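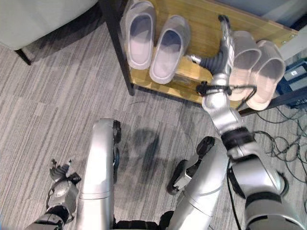 By midafternoon around 50 people had been through the manipulation room at Cokholm, and Natalia Medrano had given the same introduction to each group. She runs the household tasks project there, and the May open day was her third. Between groups she sat down for half an hour to talk about slippers.

"People come in expecting a kitchen," she said. "They want to see it make coffee. We show them a shoe shelf, and the first question is always whether there's something else next door."

The project began with boxes and bottles. Footwear came in last year, when Fuvix, a maker of furniture for small apartments, asked whether a robot could keep an entryway in order. Medrano said yes before she had tried it.

"A slipper changes shape when you squeeze it," she said. "Take it by the heel and the toe swings down. Take it by the toe and you might be holding only the top layer. And when two of them overlap, you have to decide which one you want first."

Her colleague Ezequiel Carretero looks after the hands. He came in partway through our talk with a sandwich and answered most of the questions about hardware. Visitors ask him how strong the fingers are, and he would like them to ask about the tips.

"The tip is the part that touches your stuff," he said. "If the tip is wrong, I don't care how good the motor is."
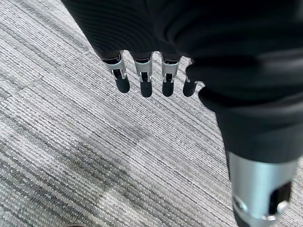

Cokholm Household Manipulation Group

Carretero said low objects are the hardest part of his job. Anything near the floor means the fingers have to come down close to the carpet without dragging on it. The group recorded 182 practice grasps in the week before the open day, and he went through all of them with Seraina Ruchti, who writes the planning software.

"Seraina looks at the path and I look at the fingers," he said. "We disagree about whose fault it is."

I asked Medrano what she tells visitors who want to know when they can buy one. She said she doesn't give a year. The agreement with Fuvix calls for 2000 recorded attempts before anyone discusses a product, and the group is well short of that.

"A man this morning told me he could tidy that shelf in five seconds," she said. "I told him he was right. Then he stayed for 30 minutes and asked better questions than most of our reviewers."

The next group was already waiting in the hallway. Medrano said she hopes to add boots by winter, and Carretero, on his way back in, said he would prefer sandals.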